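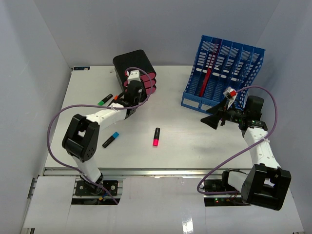 The two-arm cell at Wurkance with the pen holder, the blue file organizer and three markers out on the table.

I spent a morning at the Wurkance shop in Dridbridge this February, and I came home knowing a lot more about cable slack than I ever expected to. The crew has been getting its tabletop cell back in shape after a winter of steady use, and Fares Najjar, who looks after it, was kind enough to let me hang around and ask questions while he worked.

The cell is a compact little thing - two arms bolted side by side along the front edge of a white table, with plain walls on the other three sides. It spends its days on desk-tidying jobs. Markers go in a holder, papers go in a file organizer, everything comes back out, and then it starts over. Najjar says it had done 499 rounds since the last time he gave it a proper going-over, and he had promised himself he wouldn't let it reach 500 (he's superstitious about round numbers, apparently).

Most of the trouble had been in the purple cables. Each one plugs into a small connector on top of the wrist and loops back down toward the base, and the size of that loop matters a lot more than I would have guessed. Too short, and the cable tugs on the connector every time the arm stretches for the back of the table. Too long, and it flops down where the other arm wants to be. The left one had started dropping out in the middle of a job, so Najjar swapped it for a new one from Kassab, a parts supplier a couple of streets over, and gave it a good wide arc. "I used to tie them down tight because it looked neat," he told me. "I replaced a lot of cables that way."

Then came the bolts! Every arm sits on its own mounting plate, and he goes over each bolt with a torque wrench, marks it with a dab of paint pen and moves on. Two on the left side had worked a little loose. He figures that explains why the left gripper had been landing a hair off target for a couple of weeks, which everybody had been blaming on the software.

After that he runs what he calls the desk test, and this was my favorite part. He sets out the holder, the organizer and a few capped markers, then brings each gripper slowly up to its own object and checks where it lands against the numbers he saved last time. The left arm gets the holder and the right arm gets the organizer. If either one is out of line he re-zeros the joints and goes again. It took him three tries while I was there, and he didn't seem bothered by any of them.

The whole bill came to $455, with $300 of that going to the new cable and a spare to keep in the drawer. The rest was hardware and a replacement fan for the cabinet.

Wurkance plans to repeat the check every 28 days from now on. A second cell is going in at the Gretum building later this spring, and Najjar will be setting that one up too - he has already asked for longer cables.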